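Pastside Towel Folding Set

Data card and README, version 3

Summary

Pastside Towel Folding Set holds 3692 recorded attempts by a robot arm to pick up, spread and fold terry towels on a cloth-covered table. It was put together at the Pastside linen plant in Zarville, where towels from hotels and swimming pools are washed, dried, folded and sent back out. The recordings were made for a folding station the plant is now trying on one of its lines. This card covers what is in the set, how it was labeled, and what the station has meant so far for the people who work on the line.

Contents

Each attempt is one folder. It contains the video from a fixed camera, the joint positions of the arm, the opening of the gripper, and a short text file with the outcome and the operator's notes. There are 48 towels in the set, all retired from normal stock. They vary in color, weight and wear. Some have a woven border, some are plain, and a few have frayed hems that were left in on purpose.

Attempts are split by towel, so a towel that appears in the training part does not appear in the test part. Please keep it that way if you make your own split. An early version was divided at random, and the scores from it were too high to be of any use.

Task

An attempt starts with the towel dropped on the table by hand. The arm has to find a corner, lift it, lay the towel out and make the folds. Most of the failures happen in the first half. A corner that is turned under looks a lot like a fold in the middle of the towel, and the arm will take hold of the wrong place and pull up a bunch of fabric.

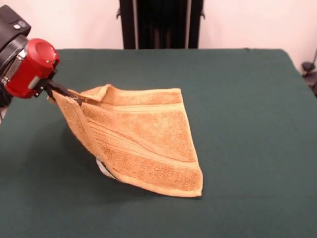

Hems cause trouble of their own. They are thicker than the rest of the towel, and on older stock they curl after drying. The people on the line give a towel one shake and the curl drops out. The arm is too slow to shake anything, so it has to lay the edge down and drag it flat. Attempts where this was tried are tagged "drag" in the notes.

Labels

Outcomes are "folded", "folded, redo" and "failed". The labels were given by folders from the day shift, using the same standard they use for customer orders. "Folded, redo" means the towel would have been pulled from the stack and done again. Where two folders disagreed, both labels are kept. Time spent labeling was paid at the normal rate and counted as shift hours.

The notes are left as written. They include plant words such as "dog ear" (a corner sticking out of the stack) and "fat side" (a fold with too much cloth on one side). A list of these is in terms.txt.

Effect on the work

The folding line has 33 people across all shifts. The station takes medium bath towels only. Sheets, robes and anything stained or torn still go to people.

No jobs have been cut under the trial, and the agreement with the plant says none will be while it runs. The work has changed, though. One person per shift now feeds the station and checks its stacks. Several folders said this was easier on the shoulders and harder on the attention, and that time goes slowly when the arm is working well. The post was first given to the same person all week. It now rotates every two hours, which was the folders' request.

Piece counts were another problem. Bonus pay used to depend on towels folded per person, and whoever was at the station lost out. Since June those hours are paid at the person's own average. What happens to the bonus after the trial has not been settled.

The camera points at the table. It is not used to time or rate anyone, and recordings in which a worker's face could be seen were deleted before release.

Known limits

All attempts were made on one table with one cloth color. A model trained by Mahama on this set did poorly when the cloth was changed, and we expect the same for others. There are no damp towels. There are no hand towels or washcloths.

Files

attempts/ one folder per attempt
splits/ train and test lists
terms.txt plant words used in the notes
climosov/ loader and playback scripts from the Climosov toolkit

Corrections to labels are welcome. Send the attempt number and the reason, and one of the folders will look at it. Label corrections are reviewed on Tuesday mornings.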